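Packing the Car Kitchen for a Mountain Trip

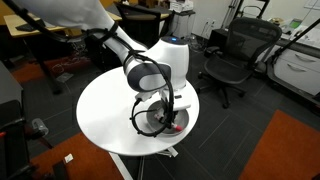 A shallow round pan with a raised rim.

Holiday traffic on the road up to Riltaddale can hold you for hours, so pack to eat on the way.

Freeze water bottles overnight and line the cooler with them. They thaw into drinking water.

Keep lunch in a separate bag on the back seat. The cooler stays shut until you reach camp.

Store matches and salt in screw-top jars.

Carry 3 trash bags per day. The bins at the Ukeck overlook fill early on holiday weekends.

Wipe pans with paper before washing. It saves water at sites with one tap.

Updated April 30, 2024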